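Keeping the Things That Come Home From a Funeral

Last updated: 2022-10-04
1,150 shares | 3 comments

After my aunt's service in September we came home with two boxes of stuff and plenty of advice on what to do with it. I've now tried most of the advice. Some of it is fine and some of it I wouldn't let near anything you want to keep.

The newspaper notice. You will be told to laminate it. Don't. Heat and plastic can't be undone, and newsprint goes brown inside the plastic anyway. Make a good photocopy on acid-free paper the same week, put the clipping in a polyester sleeve, and keep both in the dark. I've read that soaking the clipping in club soda and milk of magnesia stops it from yellowing. Maybe. I tried it on a piece of the sports page and got a wrinkled, slightly chalky piece of the sports page. My cousin Nhàn Phí says hers came out better, but she also ironed it, and I'm not ironing the only copy of anything.
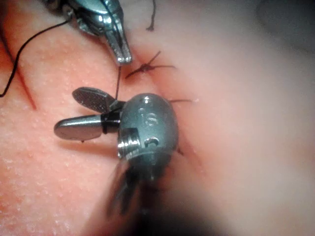

Close work: two metal grippers and dark suture thread.

Flowers. Hair spray does not preserve a rose. It makes a sticky rose that collects dust. What worked for me was silica gel in a cookie tin with the lid taped down, a week for roses and a bit less for anything thin. Pick the flowers on the first day, before they open all the way. Lilies were a waste of time every way I tried them, and the pollen got on a tablecloth. If that happens to you, lift it off with tape and keep water away from it until you're done.

The guest book. Leave it alone except for the paper clips, which rust. Take out any cards that were tucked in while you still remember which page they came from. Pencil a note on the back, lightly.

Clothes you plan to keep. Wash or dry clean them first, even if you'd like to hold on to the smell. I know how that sounds. Moths like body oil and food spots more than clean wool, and I don't trust cedar blocks to make up the difference – ours smelled nice and we had holes by spring. A clean sweater in a closed bag has a better chance.

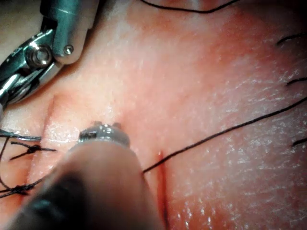
Buttons are worth a look at the same time. Old thread gives out long before the cloth does, and a coat that hangs for years will drop one where you won't find it. Sew them back with a doubled thread and put a spare in the pocket.

The framed picture from the front table. Don't hang it in the sun, and don't let it touch the glass. Drugstore prints stick, and every trick I've seen for peeling them off (freezer, hair dryer, dental floss) has ruined at least one picture in our family. Use a mat. If it's stuck already, scan it through the glass and stop there.

Boxes. "Archival" on the label doesn't tell you much. Look for acid-free and lignin-free, and store them in a closet in the lived-in part of the house, off the floor. Attics get too hot. Basements, well, ask my brother-in-law Vinh about his basement.

3 comments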